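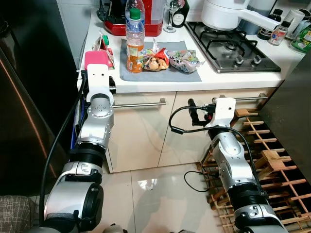

Renting a holiday cottage from Mallthorpe: your questions

When can I arrive, and when do I have to leave?

Check-in is from 4 pm at all our cottages. Departure is by 10 am. If you are going to be later than 9 pm, ring the Suncombe office before it closes so we can give you the code for the key safe.

How much is the deposit?

We take 20 per cent of the rental when you book. The balance is due eight weeks before your stay. Bookings made inside eight weeks are paid in full at the time.

Is there a separate damage deposit?

Not for most cottages. Surkness Farmhouse sleeps large groups and has a refundable bond of £500, which goes back to the card you paid with within a week of you leaving.

What is in the kitchen?

Every kitchen has a fridge, oven, hob, kettle and toaster, plus enough crockery and cutlery for the number of people the cottage sleeps. We leave tea, washing-up liquid and one dishwasher tablet where there is a dishwasher. Salt, oil and foil are not supplied. If you need a high chair, ask when you book.

Can I have a supermarket delivery?

Yes, but not before check-in, as the cleaners may still be there. Put the cottage name on the order as well as the postcode. The postcode for the Surkness lane covers several farms and drivers often go to the wrong one.
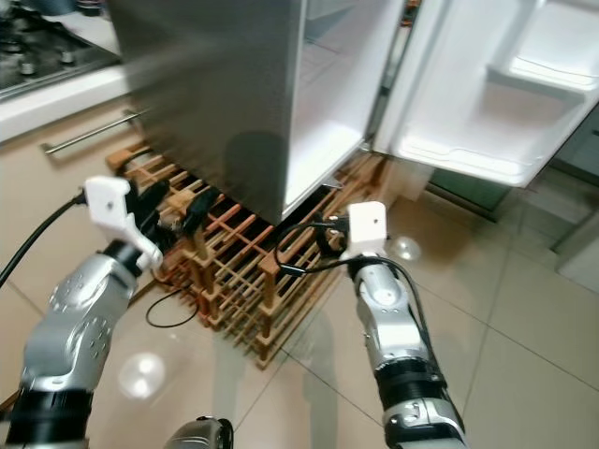

Please take any opened food home with you or put it in the food caddy. Unopened tins and packets can be left in the box in the porch for the Suncombe food bank.

Are dogs allowed?

Two well-behaved dogs are welcome at most cottages, at £20 per dog per stay. They must not go upstairs or be left alone in the property. The listing will say if a cottage does not take dogs.

Is there wifi?

Yes, except at Qudah Cottage, where the line is too poor. Mobile signal there is patchy too. Try the top of the garden.

Are towels and bed linen included?

Both are included. Beach towels are not, so please bring your own.

What happens if I cancel?

The deposit is not refundable. If you cancel after paying the balance and we manage to re-let the dates, we refund what we receive, less a small admin charge. We recommend taking out travel insurance. Check that your policy covers stays in the UK and is high enough for your booking, as a summer week for a large group can come to £4000.

When do next year's dates go on sale?

In March. Guests who stayed the year before can ask for the same week before then.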